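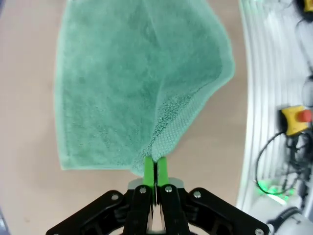 图3 超细纤维毛巾,单点夹持状态

打印本页 | 电子邮件发送

3.2 洗涤后织物的残余水分与手感

家用纺织品反复洗涤后吸水性下降,早期文献多归因于柔软剂残留。本研究在Miltberg与Bedura两地的自助洗衣店收集使用过的毛巾,两地水质硬度差别明显,便于把水垢沉积与柔软剂残留分开考察。样品入库后统一在恒温恒湿室内放置,再按Živković法测定滴水吸收时间。

Miltberg样品的吸收时间随洗涤次数缓慢上升,洗满30次后仍在可接受范围内。Bedura样品在前3次洗涤中变化不大,此后上升较快,洗到100次时,部分样品表面的水滴已不能自行渗入。显微观察发现,Bedura样品的纤维根部有较多白色颗粒,经稀醋酸浸泡后大部分消失,吸收时间也随之缩短。Miltberg样品经同样处理后变化很小。据此认为,硬水地区毛巾变硬主要与钙盐沉积有关,柔软剂的作用次之。 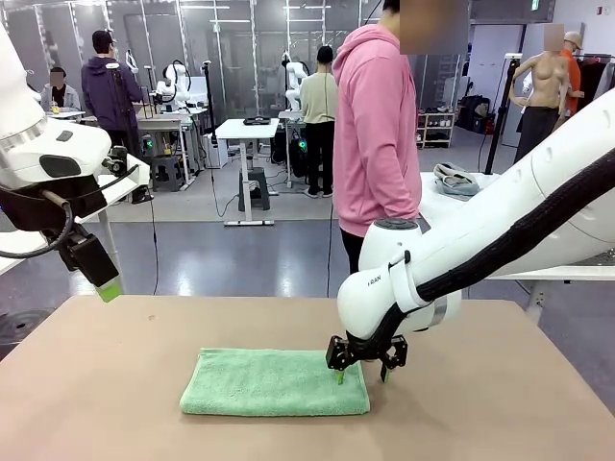 存放方式对测定结果的影响常被忽略。三月份的预试验中,同一批毛巾分为悬挂与折叠两组,折叠组中层的含水率始终高于外层,平衡所需时间也更长。毛圈织物尤其如此,像图中这条浅绿色毛巾,折成长方形后毛圈纹理仍清晰可见,而折层之间的毛圈彼此贴合,空气不易流通。正式试验因此规定,样品一律展开平衡,称量前再行折叠,折叠方向与长边平行。

手感评价采用Engate量表,由受过训练的评价员在遮光条件下完成。评分与滴水吸收时间的相关性在Bedura样品中较强,在Miltberg样品中不显著。考虑到两地居民的烘干习惯不同,机械烘干对毛圈倒伏的影响尚不能排除,第4节将对离心转速为每分钟2000转的一组样品单独讨论。

打印本页 | 电子邮件发送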